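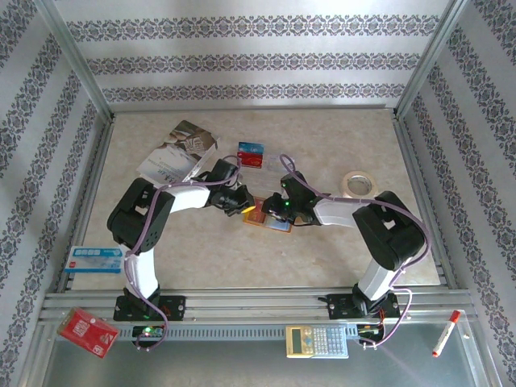
Lundora two-arm table - README

Hi! I'm Santeri Kallio, and this is the data card for the tabletop sorting project our robotics club did at Rillwood. If you've been handed the drive and told "just train something on it," read this first. It'll save you an afternoon.

What's in it

220 episodes, all done with the two arms on the shared rail. Every episode is one short job with cards and small stationery: pick up a card, pass it across to the other gripper, push it clear of the tape roll, that kind of thing. There are 14 different instructions, listed in tasks.txt in plain sentences. I wrote most of them late at night, so a few say "grab" and a few say "pick up" and they mean the same thing (sorry!).

The handover ones are my favorites and also the hardest. Both grippers have to get down close to the same flat card, and a flat card on a flat table is a miserable thing to pick up. Expect lots of second tries. I left those in on purpose - a model that never sees a retry won't learn one.

How the folders work

Each episode has its own folder with the video, the joint positions for both arms, and a one-line note from whoever was driving. Left and right always mean left and right as the fixed camera sees them. Please don't swap them. We lost 2 days to that in July.

The split called grullness is the messy one, with more clutter on the table. The split called ikonen is the tidy one. Start with ikonen.

Things to know before you train

- The stuff in the tray below the rail isn't part of any task. Ignore it.
- The patterned walls stay the same in every episode, so don't expect much if you move to a plain background.
- 8 episodes have a gap in the right arm's joint log. They're listed in skip.txt and the loader leaves them out by default.
- Cards get shuffled between episodes, so don't count on a certain card being in a certain spot.

Last update: March 26, 2026. I added the missing notes for the handover episodes and fixed the spelling in tasks.txt. If you find another broken log, add its folder name to skip.txt and tell me!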